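Write the Rule on the Same Table You Work At

By Hideaki Ebihara
January 26, 2024

Print | E-mail this article | 14 shares | 3 comments

I have sat through a good many meetings on how hand-held grippers ought to be used for teaching robots, and I have come away from most of them fond of the people and rather cross with the paper.

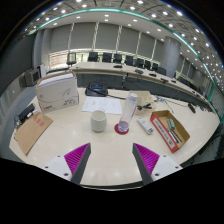
The trouble, as I see it, is that our rules tend to be written for a table that no one in the building owns. The draft we were sent from Piltent last year ran to 63 clauses, and a fair few of them took for granted a matt surface, even light and a single object placed on a mark. Lovely, if you can get it! Most of us work in whatever room is free, among phones and chargers and someone's cup of tea, and a robot that is meant to be of use to ordinary people will have to cope with exactly that sort of muddle.

Now, I am not against tidiness. My old colleague Shigeru Kamata is the tidiest man I have ever shared an office with, and he and I have argued this one over more lunches than I care to remember. He would have every stray cable taped down and every drink off the table before anyone picks up a gripper. On drinks I have come round to his side (I once lost an afternoon and a good keyboard that way), and I would happily see a rule that any bottle in reach must have its cap on. On cables I agree where a sleeve or a wrist might catch one. But when he wants the paper and the boxes gone as well, I start to dig my heels in, because by then we are teaching the machine about a world that has been cleaned up for its benefit.

What I should like is a short standard, two pages at most, that tells people what to write down. Say what kind of surface you used, and whether it shines. Say whether the lights were on. Say who was holding the gripper and whether they had done it before, as a practised hand closes on a cup quite differently from a new one. When we tried this at Pasley we went back over 300 recordings, and 50 of them had no note of any kind, which made them very hard to trust, however nicely they had been done.

I would add one more rule, and it is the one Kiyoshi Matsuda laughed at: whoever drafts the next version should spend a morning doing the job first. He has since said he might come along in February, so I have put the kettle on the list of approved equipment.

Print | E-mail this article | Back to top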